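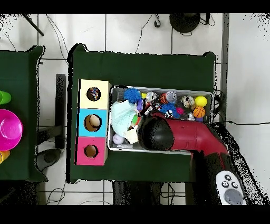

The red arm at work over the tray of balls, with the three-hole sorting box beside it.

News > Workshop > Members' Builds

Ball-sorting robot gets its own corner at Pakus

One of the most watched projects at the Pakus shared workshop this spring is a robot that tidies up toys, and it is every bit as fun as it sounds. Valdis Koppel has been building up the setup since November, and on 6th April members got their first proper look at it.

The job sounds easy enough. The arm reaches into a metal tray crowded with balls, takes hold of one, and carries it over to a stacked box with a round hole for each compartment: yellow on top, blue in the middle, pink at the bottom. Then it goes back for another. Anyone who has tried to get a machine to pick up a spiky rubbery thing lying next to a smooth clear one will know why Koppel has spent so many evenings on it!

"The basketball pattern was fine from day one," Koppel said. "The clear ball is my enemy. The camera looks straight through it and sees the tray."

The tray is messy on purpose. There are spiky balls, a seamed orange-red one, a white one printed with something like a face, and a crumpled mint-green cloth that takes up the left side and gets in the way of everything. Koppel swaps the contents between sessions so the arm never gets the same pile twice.

So far the log shows 867 attempts, 389 of them in the last two weeks alone. The sorting box is on its third version — the first had holes too tight for the bigger balls, and the second fell over whenever the arm brushed it. Parts and odds and ends have come to around $346, not counting the arm itself, and the control software, which Koppel calls Skamelent, is shared with other members on the workshop drive.

Next up is speed. A single pick still takes long enough to go and fill the kettle, and Koppel would like to see a full tray cleared without a pause before summer. After that comes a second tray, and maybe soft toys, which should be a whole new kind of trouble.

Members who want to try the controls can put their name on the sheet by the Pakus front desk. Spare balls are welcome too, the odder the better.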